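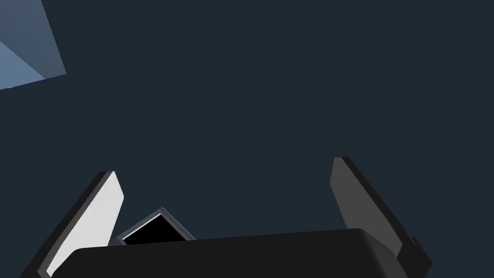 Wrist camera view in the simulator, with the gripper open.

Setting up a wrist camera in simulation and checking it before you train

By Mirjam Kramer
Mar 5, 2018

This page covers how we add a camera to the wrist of a simulated arm in Trelamo and check that what it renders agrees with the rest of the robot model. It assumes you already have an arm that loads and moves, and a parallel gripper fitted to it. If you don't, work through Niilo Pesonen's page on loading models first.

You will need the Trelamo viewer, the arm model file and a text editor. The steps are the same on Linux and Windows apart from the paths.

Step 1. Attach the camera to the right link

Open the arm model and find the last link before the fingers. In our files it is called hand_base. Add the camera as a child of that link and not of either finger. A camera attached to a finger will slide sideways each time the gripper opens or closes, and the fault is easy to miss if you only test with the gripper still.

Set the camera position behind and above the palm, looking along the direction in which the fingers point. Leave the rotation at zero for now and save the file.

Step 2. Get the rotation right

Load the model and switch the viewer to the new camera. You will probably see nothing but background, or the inside of the palm. Both usually mean that the axes are not what you expected. Trelamo cameras look along their own negative z axis, while most of the drawings we get from Rissanen have z pointing out of the hand. Turn the camera half a turn around x and reload.

When the rotation is correct, the palm runs along the bottom of the view and the fingers rise from it. Go on adjusting until both fingertips are inside the view with the gripper fully open. Then close the gripper and look again.

Step 3. Check the near clipping distance

The palm is very close to the camera. If the near distance is too large, the renderer cuts a slice out of it and you see straight through to whatever is behind. Lower the value until the palm is solid. Don't set it to zero. The depth image becomes useless at long range if you do, and the viewer gives no warning.

Step 4. Use a plain background

For the first checks, turn off the floor, the sky and any textures, and pick one flat colour. We use a dark blue-grey. The gripper is mostly dark too, so choose a background that you can still tell apart from it, and put the light where it falls on the inner face of at least one finger. A busy background hides small errors at the edges of parts, and those edges are what you are trying to look at.
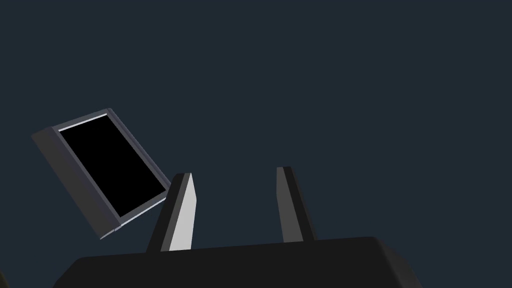 Step 5. Move the arm and compare

Write a short script that moves the wrist through 20 fixed poses and saves a colour image, a depth image and the joint angles at each one. Let the arm settle before each save. Horacio Retamal's script in the Plellura tools folder does this, and you only need to change the camera name at the top.

Go through the saved images in order. The palm should stay in the same place in all of them, and so should the fingers as long as the gripper command does not change. Anything fixed to the world should shift from one pose to the next. If the palm moves even slightly, the camera is attached to the wrong link, so go back to step 1.

Next, look at the places where a finger passes in front of something else. The nearer part must cover the further one in the colour image, and the depth image must agree with it. In older builds the two were drawn from slightly different positions. If you see a thin border of wrong depth along the finger, update Trelamo and run the script again.

Step 6. Mask the gripper

Our perception code ignores pixels that belong to the robot. Turn on the segmentation output and list the ids for the palm and both fingers. Grow the mask by 6 pixels so that the soft edges are included. Aino Karppinen tried 16 and found that it removed too much of small objects near the fingertips.

Step 7. Record the full set

Once all of the above is in order, raise the number of poses to 2000 and start the run. On the Tullow machine this takes over six hours, most of it spent writing files. Turn off the viewer window before you start.

Common problems

Image is completely black: the light is attached to the hand and is inside the palm. Move it to the world.

Fingers look too long: the field of view is in radians in the model file and in degrees in the script. Check both.

Camera name not found: names are case sensitive and must not contain spaces.

Corrections to this page can go to Arvo Kauppinen, who looks after the model files.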